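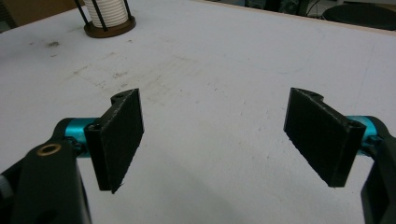
Living with a white table: your questions

We get such a lot of lovely letters and messages about our white tables, and many of them ask the same few things, so we have gathered the answers in one place. If your table came from somewhere other than Flasitz you are still very welcome to read on, though do check with whoever made it before you try anything stronger than soapy water.

Will a white top show every mark?

It will show some of them, yes, and we would sooner you knew that before you ordered. Coffee rings, pencil and beetroot are easy to spot on white. The other side of it is that dust and pale crumbs hardly show at all, whereas on a dark top they seem to appear the moment you have put the cloth away. Most people who write to us say they wipe the table a little more often than the old one and soon stop thinking about it.

What should I clean it with day to day?

A soft cloth, warm water and a small drop of washing-up liquid. Wring the cloth out well, wipe the whole top and then go over it again with clean water, as the soap can leave a dull film if it is allowed to dry. Finish with a dry tea towel. Please leave the scouring pads and cream cleaners in the cupboard – they make tiny scratches that you won't notice at first, but which hold on to dirt later.

My daughter has drawn on it in felt tip. Is it ruined?

Almost certainly not, so do put the kettle on before you start. Try the soapy cloth first. If there is still a shadow of colour, lay a damp cloth over the spot for a few minutes and wipe again. Ballpoint is more stubborn, and for that you can dab on a little surgical spirit with cotton wool, trying it on the underside of the table first and rinsing well afterwards. Permanent marker may take two or three goes.

Can I put hot pans straight down on it?

Please don't. A mug of tea is fine, and so is a warm plate, but anything from the hob or the oven needs a trivet or a folded towel underneath. Heat can leave a yellowish patch on a white top and we have no way of getting it out again.

Will it turn yellow by the window?

Any white surface can change a little over the years in strong sun. What usually upsets people is the change being uneven, with a bright patch where the fruit bowl always stood. Move things about now and then, and turn the table round once in a while if the room allows it.

Is it any good for sewing, model making and the like?

We think so! Small dropped things such as pins, screws and beads are easy to find on a plain white top, and the colours of fabric and paint are easier to judge. Do use a cutting mat under any sort of blade. If you work under a bright lamp and find the glare tiring, try pointing the lamp at the wall, or put a sheet of grey card down where you are working.

Which sizes does the Jalter come in?

The Jalter is 200 cm long and 90 cm wide. We are often asked for a shorter one, and there isn't one at present, although we hope to have something to show you in September. The legs come off with the key supplied, so getting it round a tight hallway is generally a matter of patience and a second pair of hands.

One corner rocks. Have I put it together wrongly?

Probably the floor is to blame, particularly in older houses. Each leg has a foot that screws in and out. Find the leg that isn't touching the floor, unscrew its foot a little at a time and keep pressing on the opposite corner until the rocking stops. If you run out of thread, check that all the leg bolts are properly tight and begin again.

Can I see one before I buy?

You can, at our Ondville shop, where there is one set up near the back. It has been used for staff lunches for years, so you will be able to see how a top looks after a good deal of soup. Bring a cushion cover or a curtain sample if you are matching colours – whites vary more than you would think.

Page last updated Sunday, February 23, 2020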